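April 16, 2017
Posted by Figueiredo

Okay friends, Sunday confession time. I have been putting off the bedroom since we got back to Kerkville, and today I finally opened the curtains and got a good look at it. Oh dear!

So here's what I'm doing, and you're welcome to do it along with me. Set a timer for 10 minutes and pick up trash. Trash only! I always want to start folding things and then I'm sitting on the comforter reading an old receipt.

Wrappers first. Mine pile up on the bed because the bed is where I snack (I know, I know), and if you leave them for later they work their way down into the quilt and you meet them again at midnight.
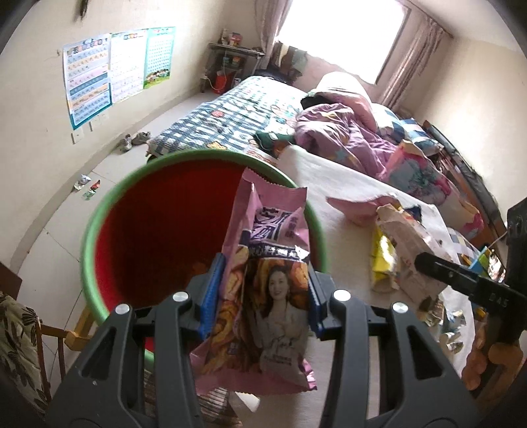 And bring the bucket right up beside the bed, please. I used to carry handfuls out to the kitchen and every trip I'd find something else to do out there, and there went an hour.

After that come the pillows, then shake out the quilt, then smooth the sheet underneath. My mother did it in the opposite order for 60 years and her room always looked lovely, so do what suits you.

I'm saving the curtains for July, when I can hang them out on the line. Tell me how yours is going, I'll be here with my tea!

Print this thread | E-mail this thread

Recent from Figueiredo
Sheets, and how many you need
My Inddale closet, part two
Snack drawer confessions
Quilt washing day (149 replies)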